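Search this site Search
3 min read

Bring back the small supper

I grew up in Nekcombe, where tea was whatever fitted on one plate, and I've been thinking about that a lot since April. Somewhere along the line we all decided an evening meal had to be a project. My sister-in-law owns 12 cookery books and still rings me at six to ask what she should make. Cheese on toast, I tell her! She thinks I'm joking.

I'm not, you know. A proper slice of bread, too much cheddar, a bit of mustard – that's supper, and a good one. I'd eat it over most of what I've been served in Strickland lately, where you can't get a potato without foam on it.

My friend Despina Petek says I'm just lazy, and she may have a point (she makes her own pastry, on a weeknight, for fun).
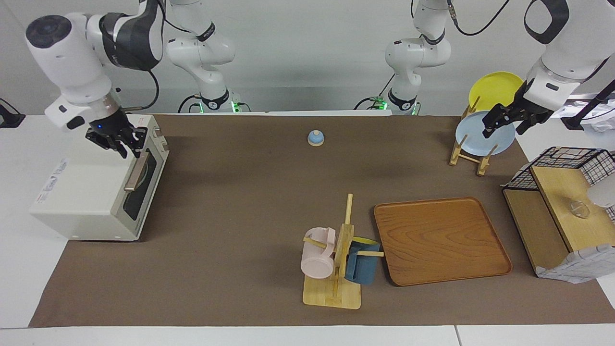 But I do think we've made people feel guilty about plain food, and it puts them off cooking altogether. They look at a recipe with a long list of spices, give up and order in. Beans would have been fine. An egg would have been lovely. Have it on your lap with the radio on and go to bed early – I can't see what's wrong with that.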